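Subject: Re: [woodfinish] Hardwax oil lifting on table tops after 12 months
Date: 27/12/2020

Top in question, pale wood with a fine streaky grain:
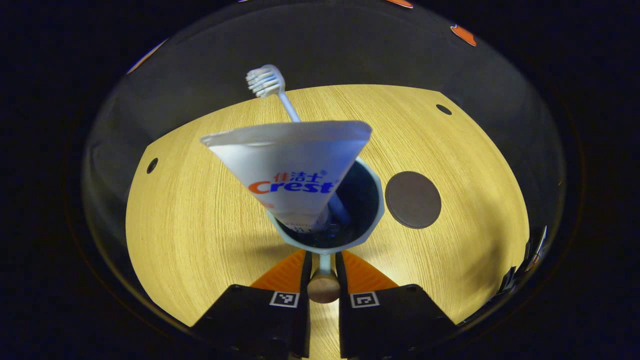
On 12 December the list moderator wrote:

> Before anyone recommends another product, please state what was
> under the oil. Most of the reports we get of lifting are sanding
> faults. If the surface was taken past 180 grit the pores are
> closed and the oil sits on top as a film. Was the Fodent base coat
> used, and how much was left on before buffing?
>
> Also, a figure for room humidity would help. Last winter's reports
> from the Kwon workshop were all from rooms with underfloor heating
> and I do not want to mix the two problems up.

Answers in order.

Grit. The top was sanded 80, 120, 150 and stopped there. Vacuumed between grits, no tack cloth. I wet the grain once after the 120 and let it stand overnight. I do not think closed pores can be the cause, although I accept that a worn 150 disc cuts finer than its number and I did not change discs as often as I should have.

Base coat. No Fodent. I used Nultix clear, two coats, straight on to bare wood. The tin gives a drying time of 12 hours at room temperature. The workshop was colder than that and I left 13 hours between coats, so the first coat may well have been under-cured when the second went on. This is my main suspect. A soft first coat takes up very little of the second, and what is left over skins at the surface.

Quantity. Applied with a white pad and buffed off after 4 minutes. I weighed the tin before and after the second coat and it had used far more than the first, which is the wrong way round. The second coat should always be the smaller one. I noted this at the time and carried on.

Humidity. No underfloor heating. I have no meter in the room, so I cannot give a figure, only that the windows mist in the mornings.

As for the fault itself: it shows as dull patches with a slightly raised rim, worst where plates and cups are put down. A fingernail will lift the rim. Under it the wood is bare and takes water at once. Along the edges, which were done by hand with a cloth and so got much less oil, there is no fault at all.

Tests so far, all on offcuts from the same boards:

Offcut A, one thin coat, left for a week. Sound.
Offcut B, two thin coats with a full two days between. Sound, slightly more sheen.
Offcut C, two coats as on the table. Rim lifts with a nail.
Offcut D, as C but with the Nustodum hardener mixed in. Does not lift, but has gone yellow enough to rule it out for me.

C against B points at the gap between coats, but I changed the quantity as well, so it does not settle the matter. I am running another pair with the gap changed and the weight held the same -- results in the new year.

Two questions for the list. Has anyone recoated over a partly lifted film after only local scraping, or is it always back to bare wood? And does anyone sand with 1000 grit between coats? The maker's sheet allows it, but it seems to me to invite the very fault the moderator describes.

If the answer to the first is bare wood, I will do the whole top in spring when the shop is warmer.

--
Sent to woodfinish. Please trim quotes when replying.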